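Courses > Soler Food Skills > Unit 4 > Handout
Last updated: November

Unit 4: Microwave basics
Kanokwan Phuthong

Welcome to my favourite unit! 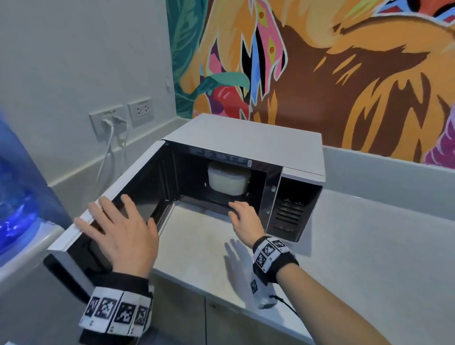 Even heating starts with placement. Dense food goes near the rim of the glass turntable; a lidded white tub set towards the back is fine for one serve.

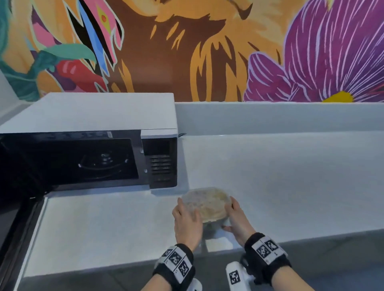

Can the turntable go in the sink?
Let the glass cool first, then wash it in soapy water.

Now doors. Open them gently,

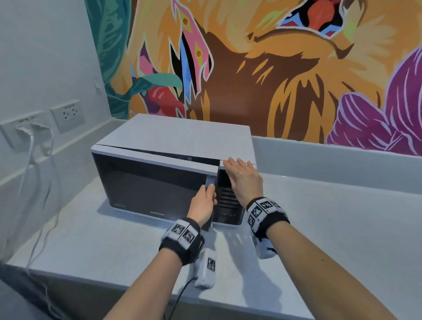 Steadying the oven
One hand on the handle, the other on the top right corner,

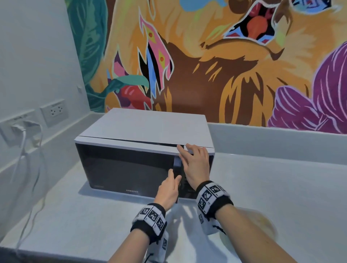 and pull towards you. Lovely!

We use cookies to remember your unit.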